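Trurnwood Shared Workshop
Evening Course in Home and Workshop Automation
Handout 6: A two-arm bench cell for handling cloth

Course tutor: Graciela Valdebenito
Bench supervisor: Macarena Leiva
Issued Tue 31 January. Please bring this handout to the next session.

1. Purpose of the session

Participants have so far worked with a single arm and rigid parts. The present unit deals with a pair of arms working on one piece of cloth. Cloth has no fixed shape, and a position recorded for one corner says little about the other three. The session is concerned mainly with the bench cell itself: how it is laid out, how the arms are fixed and cabled, and how the work surface is kept fit for use. Programming is treated in Handout 7.

Participants who intend to build a cell at home should read sections 2 to 4 with their own space in mind. The dimensions of the workshop cell need not be copied.

2. The platform and walls

The platform should be flat, rigid and of one plain colour. White is recommended where the cloth is dark. A patterned or wood-grained top makes the outline of the fabric harder to find in a camera picture, and a glossy top will produce glare under a ceiling lamp. Where glare cannot be avoided, move the lamp before altering any camera setting.

Walls on three sides serve two ends. They give the cameras a plain background, and they keep sleeves, bags and loose paper out of the reach of the arms. The operator's side remains open at the top and is closed below by the front panel. Aluminium extrusion is suitable for the frame. Tighten the corner brackets only when the platform has been checked with a level in both directions.

3. Mounting the arms

Each arm is bolted to its own metal plate, and the front panel is cut away to clear it. Cut the openings generously. A base joint that rubs on the panel will wear the cable before it wears the panel, and the fault is hard to trace later.

The two arms must be able to meet over the centre of the platform with the elbows still bent. An arm which reaches the centre only at full stretch has no room left to lift or turn. Test this by hand with the power off, before the plates are finally tightened.

4. Cables

Leave a free loop of cable at the wrist and another at the elbow. Move the arm by hand through its whole range and watch both loops. Neither should pull tight, and neither should drop in front of the gripper. A brightly coloured cable is easier to follow by eye. Wiring behind the front panel is to be tied back and labelled at both ends.

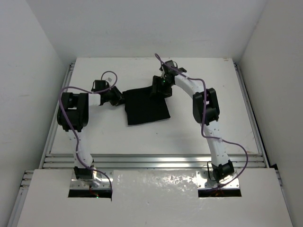
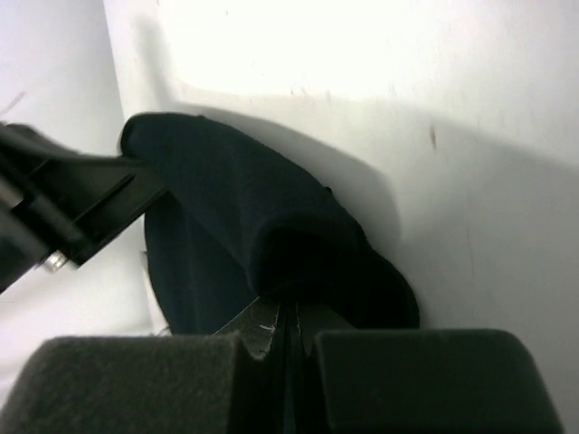

5. Procedure for the cloth exercise

5.1 Wipe the platform and remove lint. Old marks on the surface may be mistaken for part of the cloth by the tracking software and should be noted on the cell record.

5.2 Place the cloth near the centre, flat, with no edge hanging over the platform. It need not be square to the walls.

5.3 Bring the arms in at low speed, one at a time. The fingers should close on a single layer where possible. If two layers are caught, open the gripper, withdraw it fully and begin again.

5.4 With both grippers closed, raise the cloth by a small amount and hold. Watch for slipping at the finger pads.

5.5 Lower, release, and record the result. A run in which the cloth has bunched is still a valid run and must be entered. Do not straighten the fabric by hand until the entry has been made.

Each pair of participants will complete 100 runs over 2 evenings. The record held by the workshop now stands at 2,258 runs, and the course depends on its being complete.

6. Safety

The emergency stop is to be within reach of the person at the keyboard and of the person at the bench. Hands must not enter the cell while either arm is powered, including when the arms appear to be at rest. Long hair is to be tied back and scarves removed.

7. Preparation for the next session

Read pages 1 to 107 of the course reader, omitting the appendix on belts. Sketch a cell for a room known to you, marking the sockets, the lamp and the door. Sketches should be handed to Ms Leiva at the start of the session.

Bookings for bench time in June are made on the sheet beside the tool store. Pairs may reserve one evening at a time.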